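4.2. Lo que pasó con las bolsas

Cuando llegué a Rinen en enero daba por hecho que lo difícil iba a ser el brazo automático. Pues no, lo difícil eran las bolsas. En la sección de preparación de pedidos cada lote sale embolsado, y una bolsa de plástico fino no tiene una forma que uno pueda apuntar en una tabla: se arruga, se pega a lo que tiene debajo, deja ver lo de dentro a medias. Imelda Tolentino, que lleva 16 años en esa mesa, lo resumió mejor que yo: «la caja se deja, la bolsa discute».

Así que antes de automatizar nada (la idea venía de Goossens, nuestro socio en el proyecto) pedimos a 4 personas del turno que hicieran su tarea de siempre con pinzas de mano, y me apunté yo también, con resultados bastante penosos. Juntamos 1.457 episodios válidos.
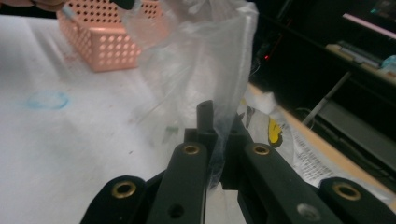
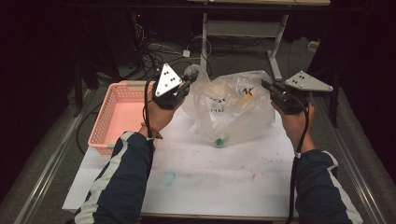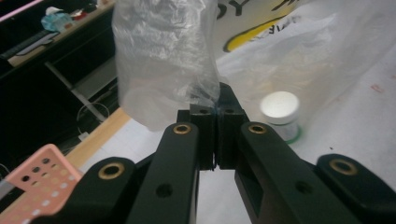

Figura 3. Manejo de bolsas de plástico transparente con pinzas de mano sobre la mesa blanca.

Lo que más me llamó la atención fue cómo cambió la conversación en el puesto. Con los dedos, Danylo Sirko abría una bolsa sin dejar de charlar; con las pinzas se callaba. Me contó que al principio volvía a casa con la cabeza cansada y las manos descansadas, justo al revés que antes, y que todavía no sabía si le gustaba el cambio. Atif Mirani, en cambio, estaba encantado (¡llegó a pedir turnos extra!) y acabó enseñando a los demás a coger el plástico por una esquina.

Ese papel de maestro no figuraba en ningún contrato, y ahí tuvimos lío. El encargado seguía midiendo bolsas por hora, unas 3.000 por semana y puesto, y quien enseñaba salía perdiendo en el recuento. Lo hablamos en la reunión del 22 abr 2024 y desde entonces las horas de demostración se anotan aparte. Imelda pidió además poder ver sus propias grabaciones y borrar las que no quisiera ceder, cosa que yo, lo confieso, tendría que haber propuesto desde el principio. De cómo organizamos ese acceso hablo en la sección 4.3.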